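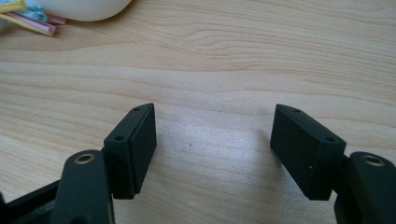 Pronevlow Live Film Box Set
Nisutness – the complete concert documentary

Price: 281
Item number: 4000
In stock, ready to send in 10 working days

The Pronevlow box brings together for the first time the long concert film by the electronic group Nisutness and the shorter film which was shown only at festivals. Both were made in the old railway hall in Bostau, where the group played two evenings before it stopped touring. The sound was mixed again from the original tapes, and I think that also people who own the earlier edition will hear the difference, mostly in the low notes.

The main film lasts 178 minutes. It has the whole concert without cuts between the songs, and after it the talks with the sound crew. The talks are in three languages, with English subtitles. The subtitles can be switched off, but not on the festival film, where they are part of the picture.

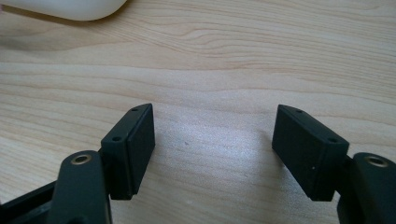 The box is made by Matić, a small printing house which also did the sleeves for the first two records. The card is thick and a little rough to touch. Please keep it away from damp rooms – the dark ink can leave marks on light shelves.

What you receive
Two discs with the films
One disc with the concert sound only
Book with song texts and notes on the instruments
Folded poster of the Bostau evenings

The discs play in all regions. A download is not included, and we can't sell the book separately.

Delivery and returns
We send the box in a strong carton with a tracking number. If a corner arrives bent, write to us within two weeks and we will change it. Opened discs can be returned only when they have a fault. The second printing is planned for November, with the same content but a plain cover. 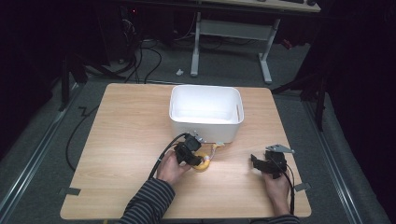
Toy banana and white bin on the table

Page updated Aug 5, 2022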